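3.2 Why we settled on shape blocks

I went back and forth on this for longer than I'd like to admit. When we started the Kilby study in December, the plan was to use plain wooden cubes for everything, the way the older sorting work did, and just paint them. Cubes are cheap, they stack in a drawer, and you can buy a bag of 1000 without thinking too hard. The trouble is that when every piece has the same outline, all you ever learn about is color. People in our pilot at Treloar sorted by color every single time (of course they did, we'd given them nothing else to go on!) and we had 207 sessions of very tidy, very dull data.

So we went looking for pieces that differ in outline as well, and the set we ended up with is one I've grown pretty fond of. It mixes familiar forms like cubes and cylinders with odder ones like stars, and the colors are the strong, simple ones you'd find in any preschool. What I like best is that color and shape pull against each other. A red cylinder can go with another red piece or it can go with another cylinder, and both answers are fine. We never told anyone which rule to use, and that's where the interesting disagreements came from.

The surface under the blocks mattered more than I expected. We tried a white tabletop first and the yellow pieces washed out badly under our lights. Gray felt was better for color, but small blocks caught on it and tipped over when people slid them. Pale maple turned out to be a happy middle. It's smooth, the edges of the board give people a natural work area, and all our colors stand out well enough against it. The Rakik group uses a darker board and reports no problems, so I wouldn't call ours the only choice.

Layout was the last thing to sort out. We dropped the neat grid early on, as a grid practically begs people to work left to right, row by row. Loose arrangements, with pieces at uneven distances and a few overlapping from the viewer's side, got much more varied first moves. Figure 3 shows the kind of spread I mean. I've kept all 1502 layouts in the Plekosley archive (last updated May 24, 2026) for anyone who wants to reuse them, and Section 4 goes into how we scored the first moves.

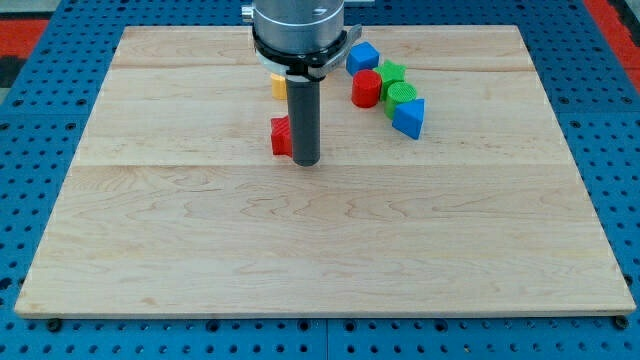

Figure 3. Colored shape blocks on the pale maple-colored board, with the blue cube, green star and red cylinder to the right of the gray rod.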